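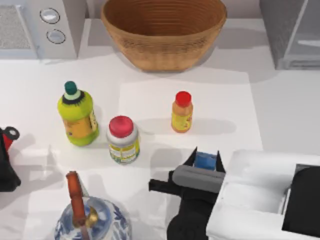 Can a robot arm put away the things left on a kitchen counter yet? In simulation it manages most of the easy ones, slowly, and I would not give it a full kitchen for an evening.

Notebook, 19/09/2025, counter clearing, simulated kitchen

Task today is the same as in the last entry: pick one container from the counter and place it in the woven basket at the back. Scene file is Noltlow, with the white counter. Isla Menzies wrote the scoring script and I only run it.

We made 138 attempts with the small orange bottle as target and 20 with the short jar with the red-pink lid. I wanted equal numbers but the night queue was stopped by the update, so the jar must wait.

Orange bottle: it stands alone, so the fingers have space on both sides. The usual failure is at the end. The arm opens too early above the basket rim and the bottle falls on the counter. The script counts this as "placed" if it rolls near enough, and I do not agree with it. Asked Isla to change the limit.

Jar: it is wide and low. The fingers must come down nearly to the counter, and then the planner becomes afraid of collision and goes back up. I watched it do this again and again on one attempt before the time ended. A person would push the jar a little, or take it by the lid. Our planner has no idea of pushing.

Tall green bottle: not tried. Shewit Wolde thinks it should be the easiest because of the height. I think the round body will turn in the fingers – we will see who is right.

The blue-and-white porcelain vessel with the wooden handle is only an obstacle for now. It is in the front, on the left, and when the arm makes a wide turn it passes too close for my taste. In the simulator a broken pot costs nothing. With the real one at Stokness I would move it to another room first.

Friction is still the value from Kao, copied in December and never checked for plastic with a paper label. To check before the next batch.

To do:
– repeat the jar with the slower approach, same seed (657)
– log the height of the fingers at opening
– ask Broletti if their planner allows contact with the counter
– 2 test runs with the green bottle, so that Shewit stops asking

This site uses cookies to remember your settings. Accept | Manage preferences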